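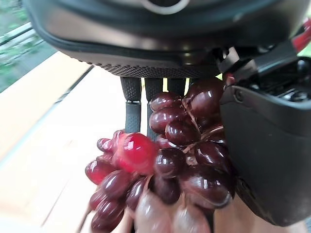 News from the grape station

Since June we collect examples for the packing task at our Grallstead site, and many readers of this newsletter asked how it goes. The short answer is that we have 539 recorded episodes which we consider good enough to teach with. The goal for this round is 600, so the end is now quite near.

One episode is one small job with fruit and a wooden crate, from the first movement of the arm until the gripper has opened and moved away. An operator guides the robot during the whole time, and the system later learns from the recordings. It learns also from the bad habits of the operator. For this reason Eimear Conneely, who leads the collection, asks everyone to work at a calm speed and not to correct the same bunch again and again. If a grasp goes wrong, we let it go wrong, mark the episode and start a new one.

Grapes are a difficult object for us. A bunch has no fixed shape, it hangs differently each time, and the berries hide the fingers from the wrist camera exactly in the moment when we would like to see them best.

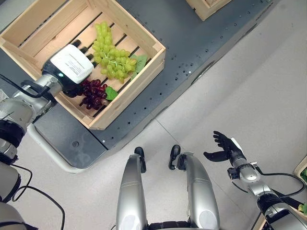
The view from the head helps with this, and we record both views together. It shows where the crate stands and which bunch the arm is going to, while the wrist view is better for the contact itself. Our colleagues at Holtalia, who train the model, told us that the early episodes were too similar to each other. Now we change the place of the bunches and the leaves before every episode, and we use green and red grapes in the same crate. The preparation takes longer - but the data is much more useful.

We removed 58 episodes in the last check. Most of them had a problem with the time between the two cameras, and this is now repaired.

The next round will have 40 episodes per shift and starts when the present one is complete. Operators who want to join should write to Eimear. Experience with the arm is welcome but not necessary, the training takes one morning.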